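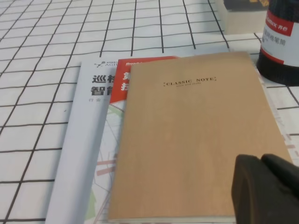 Posted by: ledgerline
Subject: Desk clearing by arm, anyone else got this?

Our place is nine weeks into having an arm do the handout packs and reset the meeting tables, and I'd like to hear from people further along. The pitch was that the two of us on front office would be "freed up". What I do now is lay things out so it can cope. Take a brown Classic Note notebook on top of a couple of brochures, all fanned out over each other on a checked cloth. A person scoops the lot up and knocks it square on the table. For the arm it's three separate problems, and one cover sliding on another is a fourth. Management's figure is 1,878 packs a year. They haven't given me one for the hours I spend setting up.

Posted by: Vultow_Dan
We had the same at Marulanda. First month was rubbish, then it settled. Give it time.

Posted by: ledgerline
Settled how? Did it get better or did you lot get better at tidying for it?

Posted by: Vultow_Dan
Bit of both. We stopped overlapping things. Everything goes down flat with a gap round it.

Posted by: sotelo_l
So you changed the job to suit the machine and then it could do the job. I'm not having a go, we did it too. Our supervisor Eustaquio Ventura timed it in March. 586 packs, and he left out the laying out because it "wasn't part of the process". It was part of my process. I was the one doing it.

Posted by: endura_nights
Going to disagree with most of this. I packed by hand for 7 years and my wrists are shot. If I have to put notebooks down with a gap between them so I don't have to pick up the next thousand, fine by me. Everyone moaned about the label printer as well.

Posted by: ledgerline
Fair about the wrists, and I mean that. But were you kept on the same hours? They've already asked whether we need two people on the desk. Wálter Nina has been told his contract will be "looked at", and he's the one who knows which brochure goes to which visitor. No use picking up the red-topped one neatly if it should have been the white one with the inspection heading.

Posted by: endura_nights
Same hours, different work. I do stock now. Less money on lates, I'll give you that.

Posted by: gchavez
Ustum here, on the maintenance side. You can teach it which brochure is which, that's not the hard bit. Thin paper is the hard bit. Loose sheets half under something heavier, ours just pushes them about. Ask whoever sold it what happens with a single sheet and get the answer in writing.

Posted by: sotelo_l
And ask who picks the sheet up off the floor!

Posted by: gchavez
Me, usually.

Posted by: Vultow_Dan
I still think you're all writing it off early. Ours does run through lunch with no one in the room, and it didn't before.

Posted by: ledgerline
With no one in the room, but someone set the table out before they went for their sandwich. I'm going to start writing my setting-up time down each day and hand it to Eugénie Boyer before she decides about Wálter. If anyone has a sheet they used for that — even a scruffy one — could you send it over?

Posted by: sotelo_l
Sent you mine. Ignore the last column, I gave up filling it in.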